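Kinari woven wicker basket

Product code 3516
Page updated June 3, 2020

We have stocked baskets at Skamcombe for 11 years and I still get a small thrill when a Kinari comes out of its box. It's a rectangular wicker basket with sloping sides and a thick rolled rim, in a honey colour that goes with nearly everything. Mine lives on the kitchen table and has held bread rolls, seed packets, post, and for one long winter a sleeping kitten.

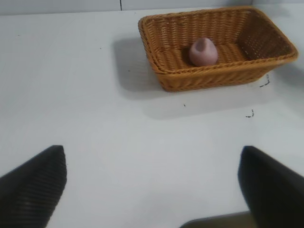

Kinari basket in honey, on a white tabletop.

The weave is what won me over. The rows run tight and level round the body, and the rim is good and chunky, so it's comfortable to pick up from either end. Because the walls taper down to the base, it takes up less of the table than you'd think from looking at the top (measure your shelf at rim height, please – we've had a few come back).

The Kinari was drawn up by Marcelino Miranda at the Lopes workshop in Jidandale, and he fussed over the floor of it more than anything else. He wanted small things to sit flat and be easy to find again, and they do! Eggs, pears, balls of wool, bath bits, odd socks waiting for their partners.

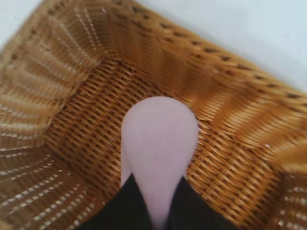
It weighs next to nothing empty, so it's a lovely one for carrying things up and down stairs. The basket is 41 cm long at the rim. We don't line it, but a folded tea towel fits nicely if you want to keep crumbs out of the weave.

Colour varies a bit from one batch to the next. Some are nearer amber, some more of a pale gold, and they all deepen over time if they get plenty of daylight. If you're buying two to go side by side, put a note on the order and we'll pick a pair that match.

Looking after it

Dust with a dry, soft brush, going along the strands. For anything sticky use a cloth wrung out in warm water, then leave the basket upside down in an airy spot until it has dried right through. Keep it away from radiators. A stray end can be snipped off with nail scissors. 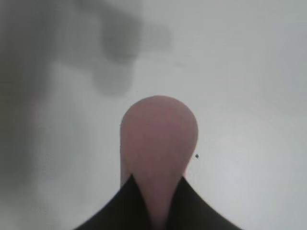

Lopes make roughly 3000 of these a year and we get our share in two lots, the bigger one in November. If the honey is showing as out of stock, leave your email address and we'll write when the next boxes arrive – they do tend to go quickly before Christmas.

Sold singly. Gift wrap can be added at the checkout.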